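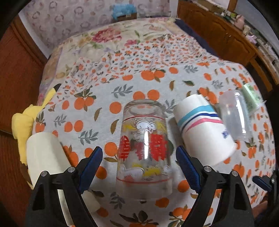 Printed glasses going cloudy - vinegar or citric acid?

severyn_h
February 16, 2020
Hello all. I have a few glass tumblers with cartoon pictures and red lines on them. They are 6 years old and the glass becomes white and dull after washing. Our water is very hard. I want to make the glass clear again, but I am afraid to lose the print. My wife's mother says vinegar, my brother says citric acid. Which one is safer? I wash them in a Dallex dishwasher, short program, with the cheap tablets.
Severyn Holovko

malis_kitchen
First stop the dishwasher. Print on a glass is often only paint baked at low heat, and the tablets eat it slowly. I lost a full set of juice glasses in this way.
For the white layer: warm water, a spoon of citric acid, 2 minutes, then rinse. Only the inside, if you can. Fill the glass and do not put it in a bowl.

Orest Harasym
I do not agree about the dishwasher. I have beer glasses with a gold line, washed by machine every week since my wedding, and the line is still there. It depends on the glass and on the temperature. Mine never go above the 45 program.

malis_kitchen
Orest, gold line from a good factory is one thing. Cartoon glasses from a supermarket are another thing. How can he know which he has?

Orest Harasym
He can feel it with a fingernail. If the print has an edge you can feel, it lies on top and I would be careful. This I accept.

severyn_h
I checked now, there is an edge. So by hand from today. But please, what if it is not lime? One glass I rubbed with vinegar yesterday and it is the same as before.

vakulenko34
Then it is probably glass corrosion and no acid will help. The surface itself is damaged, usually from soft water and too much detergent. With hard water it is less common, but I have seen it. Try a drop of vinegar on the inside bottom and leave it up to 90 minutes. If the spot is clear when dry, it was lime and you only needed more time.

severyn_h
Thank you, I will try with the drop - and the tablets I will change also. Is Arkon salt okay for the machine, or is all salt the same?

Orest Harasym
All the same. Buy the cheap one.

malis_kitchen
Here we agree.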